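Filed under: Home Life, Opinion

I have a bone to pick with the sitting room nobody sits in. My aunt Genowefa had one in Manstead, and as kids we were allowed through the door at Christmas and when somebody died. The good sofa outlived three dogs and never met any of them!

I get the instinct. Furniture costs real money, and when you've paid 408 dollars for a chair you want it to stay nice. But nice for who? My friend Dalal kept a sheet over her couch for years (a fitted one, with elastic) and took it off for guests who would've been perfectly happy on the sheet.

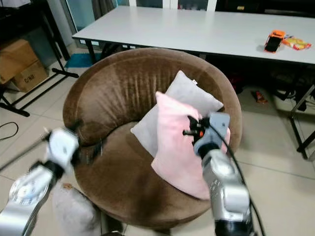

Brown velvet, two cushions, plenty of room to curl up.

Velvet gets the worst of it. People treat it like a museum piece, and then it goes a bit shiny on the arms and they're heartbroken. I like the shiny bits — they tell you where the elbows go. Same with a dent in a seat or a pale ring on a side table. Somebody had tea there and probably stayed too long.

So sit on the good chair. Eat toast on it if you must, over a plate. Let the cat up. My aunt's sofa went to a cousin in the end, and his kids had jam on it by the weekend. I've never seen it look better, and I think she'd have had a fit.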